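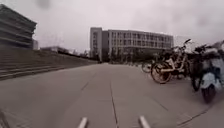
Setting up a first outdoor run with the Trerel campus kit

The Trerel kit is the most fun I've had with a ground robot in ages, and most of that fun starts once you get it out of the workshop and onto proper paving. Setting it up for a simple out-and-back run takes one afternoon, and you don't need to write any code until the last step.

What you need

The base unit, charged to 100 per cent (the first map eats battery)
The Mumeck controller and its neck strap
A laptop with the Bellamy planner installed
A tape measure and some chalk

1. Pick your ground

Go for a long, flat stretch with something solid on both sides. Steps along one edge and a row of parked bikes along the other are ideal — the planner loves a corridor! An overcast day helps too, as there are no hard shadows on the slabs to confuse it.

2. Mark a start line

Chalk a short line across the paving and square the front of the robot up to it. Slab joints make a brilliant ruler here. Switch on, leave it completely still and wait for the second beep. If you nudge it before then, switch off and start again.

3. Drive the route by hand

Hold the left trigger and push gently forward. Keep to 20 per cent speed for the first pass, even though it feels painfully slow. Stay nearer the middle than you think you should: handlebars stick out a long way further than wheels, and the robot mostly looks at wheels. Stop well short of whatever is at the far end, turn on the spot and come back to the chalk.

4. Check the map

Open the run in Bellamy. You want two clean edges and a clear middle. Fuzzy blobs along the bike side are normal, because spokes never scan well. Draw a keep-out strip over them, 50 centimetres deep, and save. 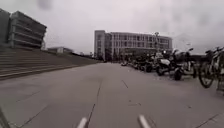

Jinance wrote in to say that a keep-out strip on its own wasn't enough on a busy morning, when bikes come and go between the mapping pass and the real run. The fix was to turn on "live edges" in the planner and map again after lunch.

I've since tried live edges myself and would leave it on for good. It costs a bit of battery and the robot hesitates more, but I'll take that.

5. Let it go

Press Run and walk alongside with your thumb on the stop button. If it halts with error 1783, it has lost its start line, so carry it back to the chalk and press Resume. Once you've had two clean trips, raise the speed a notch and try again.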